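Small shop, long memory: an afternoon with the woman behind Flukeseo

Last updated: 1/29/22
Print this page | E-mail this page

I went in for a birthday card and came out two hours later with this interview.
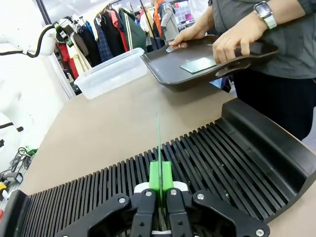 How it started

Flukeseo is the stationery shop at the bottom of our hill, and I've been walking past it for years (usually in a hurry, usually in the rain). The owner agreed to talk as long as I kept her name out of it and didn't mind her serving people while we chatted. I didn't mind at all – half the fun was watching her do it.

She took the lease 14 years ago after leaving a job in the wages office at Viltov. "I'd spent my whole working life ordering other people's envelopes," she told me. "I knew which ones stuck and which ones came open in the post. I thought, well, that's something."

Her first order was 1000 plain cards and a box of pencils she still hasn't sold. "They're too hard. You can barely see what you've written. I keep one by the till to remind me not to buy things after lunch."

What people buy

I'd assumed it would all be wrapping paper and felt tips, but she says the writing paper is what keeps the lights on. It comes from a small mill called Singhal, in cream or a very pale blue, and she sells it by the sheet if you ask nicely.

"People come in wanting one sheet," she said. "One! It's for a letter they've been putting off. They want it to be nice, and they're frightened they'll spoil it, so I always slip in a second one and don't say anything."

Do they tell her what the letters are about? She laughed at that. "Oh, all the time. I've heard about wills, I've heard about weddings. A man read me the whole of his apology to his brother and asked if it was too long. It was far too long. I told him to stop after the first page."

A chap came in at this point for a refill for a Flarness pen, and she had it out of the drawer before he'd finished asking.

The busy bit

December is when she earns her year. Last time she sold 600 Christmas cards before she'd even put the window display up, and she ran out of second-class-sized envelopes twice. I asked whether she sends cards herself and she pulled a face.

"I send 20. I write them in January when it's quiet and everybody thinks I've forgotten them. My sister says it's rude. I say it gives her something to open when the bills come."

She's thinking about opening later in the mornings, and she'd like to try selling ink by the bottle again, though the last lot leaked all over the stockroom shelf and she's still finding blue thumbprints on the paper bags. There was one on mine, next to the handle.

I bought the birthday card, two sheets of the cream and, I'm sorry to say, one of the pencils.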